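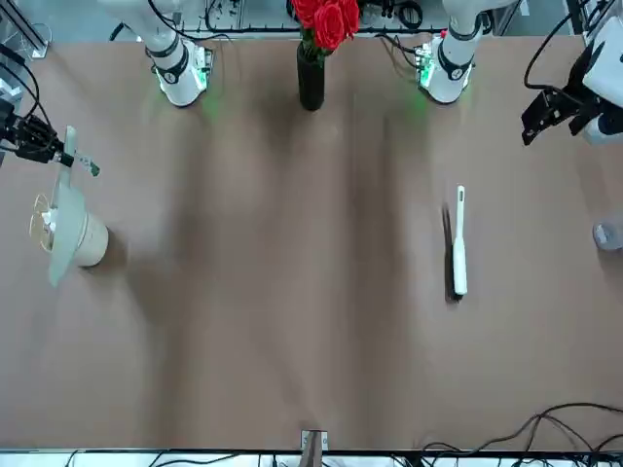
August - workshop notes, chapel panels from Stadov

Third week with the panels from the side chapel at Stadov and I'm finally starting to like them. They came to us as "provincial, late, overpainted", and the overpainted bit is certainly true. Someone went over the whole lot with a thick brown varnish and then, when that looked gloomy (of course it did!), touched in the faces on top of it. So we've got pink cheeks floating over brown soup.

Panel 2 first, as it's the one I spent most of the morning on. Opened a cleaning window in the lower left corner, by the kneeling donor's sleeve. The weak mix did nothing at all for the varnish. The next one up got it moving on the third swab and the colour underneath is a lovely cold blue, much cleaner than I expected. I stopped at the edge of the cuff. There's a patch there where the swab picked up a trace of red and I don't want to go further until I know if that's glaze or somebody's later idea of a glaze.

The donor has rings, by the way. You couldn't see them at all before. Tiny yellow strokes, one of them with a dark stone. I went back to the old parish inventory to see if it mentions him and it doesn't, it only says "a man praying".

Panel 5 is flaking along the join, worse at the bottom. I faced it with tissue before lunch and left it flat. Please don't stand it up, even to look at the back! I've already looked at the back. There's a chalk number, 112, and below it what might be an 89 or an 84 with a smudge through it. I'd love it to be 89, as the 1930s hanging list has an 89 "from the chapel on the north side", and that would settle where the set was before it got moved behind the organ. Needs a raking light and somebody with younger eyes than mine.

Filler. I tried the Masteck putty on the dummy board next to our usual chalk and glue. The Masteck is nicer to spread and it doesn't slump, but it dried a touch grey and I had to go over it twice before it would take the paint evenly. The chalk one cracked in the deepest hole, which was my fault for filling it in one go. Will do it again in two layers and compare properly. Welum's retouching colours arrived as well. The green is too blue for the hills on panel 3, fine for the robe.

Now the frames. I'd assumed they were all by one hand and I was wrong. The corners on 1 to 4 are mitred and pinned, on the rest they're lapped, and the leaf pattern runs the other way round. So perhaps two campaigns, or one workshop with two carvers who didn't talk to each other. The gilding on the lapped ones is on a much redder ground - it comes through beautifully where the high points are worn. I don't think we should touch that.

Reread the chapter in Zinchenko on painted chapels in the hill towns and the date given there for the Stadov set looks too early to me. The argument hangs on the donor's hat. Hats get copied! The architecture behind the Virgin on panel 4 has a broken pediment that I can't square with that date at all, unless it's part of the overpaint, so that's where the next window goes.

Readings in the store: 13 degrees first thing, up to 16 by four o'clock. Too much of a swing for panel 5, so I've shut the vent on the yard side.

To do:
Window on panel 4, pediment, left end.
Raking light on the back of 5.
Second filler test, two layers.
Order tissue, we're down to 9 sheets.
Ask the parish if there's a photo of the chapel from before the organ went in.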